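**Re: Finger pads getting fuzzy, do I replace or clean?**

**zululico_bench** wrote:

Monday, May 14, 2018

Arm is on the jam and bread task all month. Green mesh pads, both fingers. They gripped fine in the first week and now they let go of the spoon whenever they feel like it. I wipe them with a damp cloth at the end of the day and reset the zero. Grip force is where the Kutusix sheet says to put it. Wrist cam view from this morning, after 200 cycles on this pair:

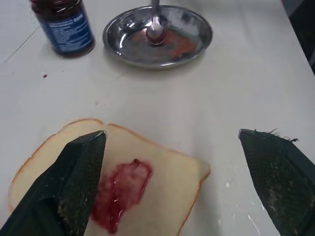 *Wrist cam, fingers open, jam on bread more or less where I wanted it.*

Before anyone asks, yes, I know about the drip on the table.

---

**lammers_fan** wrote:

Right finger, top edge. Those loose fibers are your mesh coming apart. Left one has crumbs stuck on the inner face near the bottom, so you're gripping the spoon with toast. Replace both.

---

**torque_and_tea** wrote:

Replace both, says the man who buys pads by the crate. I'd clean first. Dry brush, then warm water with a drop of dish soap, then let them dry overnight off the arm. A damp cloth on jam just moves the sugar deeper into the weave. Trim the frayed bits flush with nail scissors. Don't pull them.

---

**lammers_fan** wrote:

Trimming buys you a day. Once the weave opens up it runs like a cheap sweater.

---

**torque_and_tea** wrote:

Mine did 675 cycles after a haircut. Peanut butter, too.

---

**hundness_hal** wrote:

You two should get a room with a parts washer in it.

OP, the left tip is sitting right on the slice. Is it supposed to touch there, or is your open position low? If it parks on the bread every cycle you can scrub all you like, it'll be full of crumbs again by lunch. I'd raise the approach 3 mm and see how the pads look tomorrow.

---

**zululico_bench** wrote:

It is not supposed to touch there. I had filed that under "charming."

Raised it 3 mm. Pads are off and soaking in a coffee mug, now labeled. Spares are on order too, so lammers_fan can relax.

---

**lammers_fan** wrote:

I'll relax when they're fitted. Swap them as a pair, and redo the zero with the new ones on. Last time I skipped that I closed on a spoon that the controller swore was a ladle.

---

**torque_and_tea** wrote:

Keep the old pair for the bread and save the new ones for the spoon. And wipe up the drip.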